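Capítulo 5
El lavado de la ropa en casa

Leonilde Brandão

En este capítulo estudiamos el trabajo de lavar, desde que la ropa se quita hasta que se guarda. El alumno aprenderá a separar las prendas por color y a leer la etiqueta. 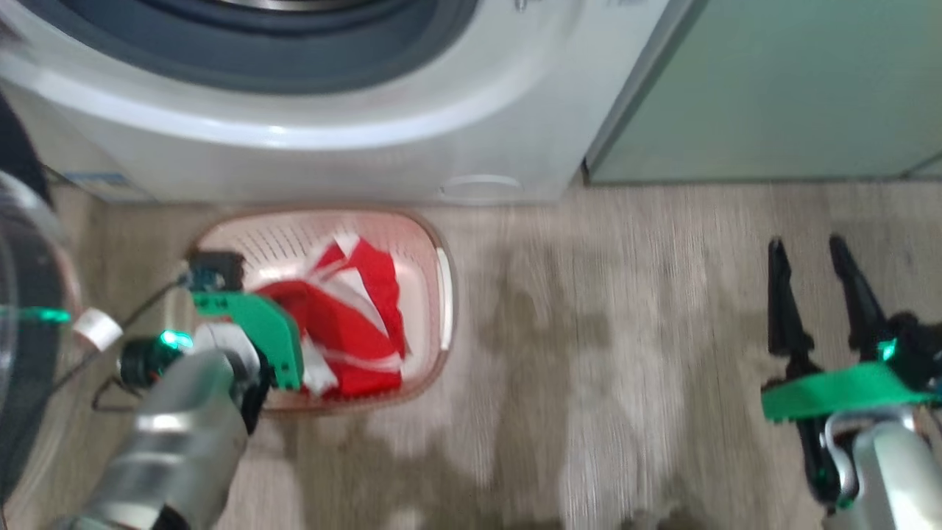

Separar es el primer paso y pide poco tiempo. Una prenda roja puede manchar a las otras; por eso conviene ponerla aparte, como la tela roja y blanca en el cesto rosa, y lavarla con agua fría.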